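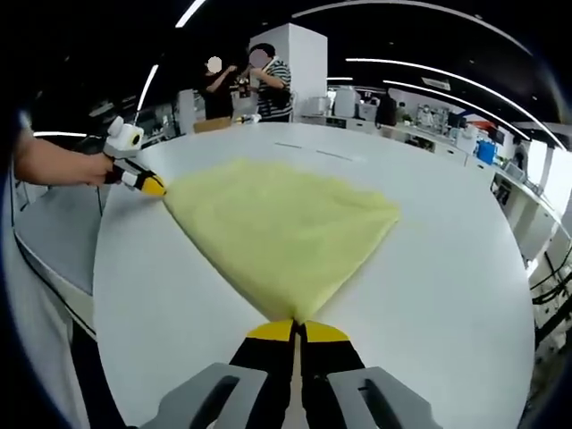

4. Building the hand-held pair

The Hurko gripper was built at the Luvthorpe shared workshop, on evenings and whenever the printers were free. Same bench as everyone else, same drawer of screws. The aim for this second version was modest: a parallel-jaw tool a person can hold for a whole session, whose jaws are close enough to those on our arm that a recorded grasp means something when it is played back. Cloth was chosen as the test material early on and we stayed with it. It punishes a bad jaw straight away. With one tool on the bottom corner of the yellow cloth and a second on the left corner, the fabric under the fingers gathers to a narrow point while the rest stays spread out with only soft creases, and that gathered point is the thing we spent most of our build time on. Too little closing force and the corner slides out. Too much and the wearer's hand tires, then the corner slides out anyway. Section 4.1 covers the jaws, 4.2 the body and handle, 4.3 the sessions at the round table, 4.4 what broke.

4.1 Jaws

The fingers are black with yellow tips. The colour break was kept from version one on purpose: the tips have to be found in every recorded image, against white table, dark cloth, a sleeve, whatever. We tried an all-black finger for one evening. Tip finder lost it as soon as it passed over anything dark. Went back.

Both fingers run on one slide and are pulled together by the trigger, with a return spring to open them. The spring came out of a mixed bag from Sial and the bag does not list rates, so we measured each one by hanging weights off it and wrote the result on a bit of tape. Springs that were far from the rest were put back. This is crude. It is also the step we would least like to skip, as two tools that close differently give two sets of recordings that do not agree with each other, and the person holding them will say only that one "feels odd".

Tip angle took four tries. Flat, parallel tips are easy to draw and easy to print but they pick up cloth badly from a table, the lower edges meet the surface first and the cloth is pushed ahead of them. Tips leaning slightly inward were better. With this shape the wearer comes down open, lets the tips touch the table, closes, and a small fold of fabric is raised between them. Heavy cloth needs a second go more often than light cloth does.

Jaw opening was set by the largest fold we wanted to pick up and then made a bit wider. The wide gap does cost something. Trigger travel is long, and people with small hands complained of it (fairly). A cam in the handle would shorten the travel but would change the feel over the stroke, and we have not tried it.

4.2 Body, housing and handle

Gray plastic housings sit on either side of the fingers, each with a long slot. The housings changed less than any other part. First prints were too thin where they meet the body and flexed when the trigger was pulled hard, which showed up as the two tips meeting slightly off. Thicker wall, slower print, problem gone. We also stopped rotating the part to save support material. It saved very little and the layers ended up running the wrong way for the load.

The white body carries a boxy module on top. Everything heavy goes up there and this is the main weakness of the design. Held upright the tool is fine. Held out at arm's length over a table, with the jaws pointing down, the top wants to roll, and the wearer's wrist has to stop it. Two changes helped. The module was moved back towards the hand as far as the cable would allow, and the handle was made fatter so the roll is taken by the palm more than by the fingers. A counterweight was suggested at Luvthorpe more than once. We did not want more weight.

The handle is held with the whole hand wrapped round it, like a small drill. We printed it in two halves so that the trigger can be got at without taking the body apart. The halves should of been glued on the first tool and were not; they crept apart during a session and pinched somebody. Screws now, with the heads sunk.

Cable. The thin black cable leaves the body at the back and should run behind the wearer's forearm. In practice it goes where it likes. It drags on the table edge, it catches on chair arms, and when two people work on one table their cables find each other. Loose loops held with tape were the best we managed. A battery would remove the cable and bring back the weight problem, so for now the cable stays.

4.3 Sessions at the table

Sessions were run at a large white round table in an ordinary open room at Planstead, with people coming and going at the desks behind. The room was not cleared for us and we did not ask. A round table has no front, which turned out to matter: with a square one, both wearers drift to the same long side and their elbows meet. Round, they spread themselves out. The drawback is that there is no straight edge to line a cloth up with, so "square to the table" is not an instruction anyone can follow. We used "towards you" and "away from you".

A session lasted 15 minutes, then a rest, then the tools were swapped between hands or between people. Longer was tried. Past 30 minutes grasp quality fell off and so did the mood. Tasks were kept plain: pick a corner, spread a cloth, fold once, lay one cloth over another, take one away from a pile without moving the rest. The last is the hard one.

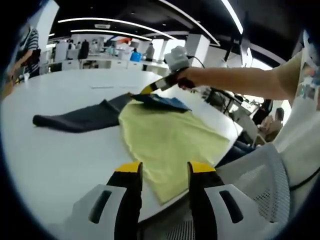
Figure 4. Three-cloth task on the round table: a second wearer brings the tool to the edge of the blue cloth, which overlaps the yellow-green and charcoal ones.

The arrangement in Figure 4 is a typical start for the taking-away task, or as typical as any, given that the cloths are thrown down and not placed. The small blue cloth lies over the upper edge of the yellow-green one and over the end of the long charcoal one, so a careless pinch takes two layers. Colour helps a person here and we suspect it helps the recordings far too much. A repeat with cloths all of one colour is planned for September.

What we look for in such a start is whether the wearer goes in at a free edge or at a fold. Free edge is right nearly always. New wearers go for the fold, it stands up and looks easy, and then they lift a handful. After a few goes they change without being told. We give no coaching on this point so that both habits end up in the data, with a label.

The second wearer has one job in these sessions, to hold or to take, agreed before the start. Letting both do as they pleased gave quicker results and recordings we could not make sense of afterwards. Talking is allowed. Most pairs settle into a short word before each pinch, and we found that asking them not to made them slower and rather cross.

In all 306 recordings were kept from the second version of the tool. A further 48 were dropped, nearly all for one of two reasons: the tips left the view of the tool's own camera at the moment of closing, or the clock on one tool had drifted against the other. The first is a habit of the wearer and can be put right by showing them a bad recording. The second was ours. Both clocks are now set at the start of every session and checked again at the end, and we should have done so from day one.

4.4 What broke, what was changed

Trigger pivots wore fastest. Plastic on plastic, no bush. A short length of metal tube pressed into the hole cured it and takes no time at all, provided the hole is drilled after printing and not printed to size. Printed holes come out tight on one of the Luvthorpe machines and loose on the other, and there is no knowing which machine will be free.

Tips come off. The fixing was a single screw and the tip could turn on it when pushed sideways, loosening a little with each push. A small step in the finger now stops the turn. None lost since, but the newer tips have had less use than the old ones, so this should be read with some care.

Slide grit. Cloth sheds, the fluff gets into the slide, and closing becomes jerky well before anyone notices it by hand. It can be seen in the closing trace as a small stair. Brushing out the slide between sessions is enough. Oil makes it worse. We tried oil.

Wearer's wrist. The one complaint that no change to the tool has fully answered. Standing is easier than sitting for most of the tasks, as the forearm can come down from above, and reaching across to the far side of the table is the worst case in either position. Cloths are now started nearer to whoever is taking. It narrows the range of reaches in the data and we accept that for the present version.

Parts can all be printed on a small machine and the drawings are kept with the build notes at Luvthorpe, along with the taped springs. Anyone making a pair should print both tools on the same machine, in one go if it can be had for that long, and match the springs before fitting them. Left and right bodies are the same part. The housings are not, they are mirrored, and it is easy to print two lefts. We have a box of lefts.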